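Changes to evening access at the Grukero building

Members of staff and visiting groups are asked to note that the arrangements for evening access will change from November. The side entrance on the courtyard will be locked at 6 pm, and all persons arriving after that time should use the main door, where a bell has been fitted beside the letter box.

The change follows a review carried out by Loubna Hajji of the Premises Office. Last winter the side entrance was found unlocked on several mornings, and heat loss along the ground floor corridor led to complaints from the reading room. The review also looked at the car park barrier, which will stay as it is for the present.

Existing key cards will continue to work at the main door. Cards issued before the move from Assunção House carry a green stripe and must be exchanged at the reception desk. There is no charge for the exchange. Lost cards should be reported on the day the loss is noticed, and a replacement will normally be ready within 3 working days.

Groups holding a regular evening booking will be sent a form on which to name 2 key holders. Both must attend a short briefing covering the alarm panel, the lighting in the stairwell and the procedure for closing the Kuno Room, where the folding wall must be fully drawn back before the alarm is set. Briefings take place every Monday at 4 pm and need not be booked. Groups which have not returned the form will be admitted by the duty officer only, and may have to wait.

The fire limit for the Kuno Room remains 200 persons. Organisers are reminded that this figure includes speakers and catering staff, and that chairs may not be placed in front of the rear doors.
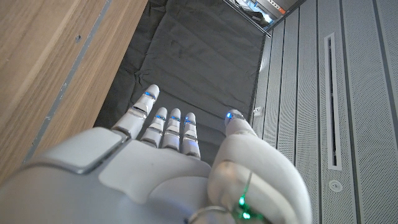
Robotic hand with jointed fingers, over a dark grey fabric mat.

Deliveries are not affected. The goods entrance on Skekine Lane will be staffed during the same hours as before, and suppliers should go on using the intercom. Parcels for evening groups cannot be kept overnight unless this has been agreed in writing.

Bicycles may still be left in the courtyard, but the gate will be closed at the same time as the side entrance. Anyone needing a bicycle after that hour should ask at the main desk for the gate to be opened.

Questions about existing bookings should be addressed to Katherine Marulanda at the Bookings Desk. Requests for step-free access in the evening should be made to the Premises Office in advance of the visit.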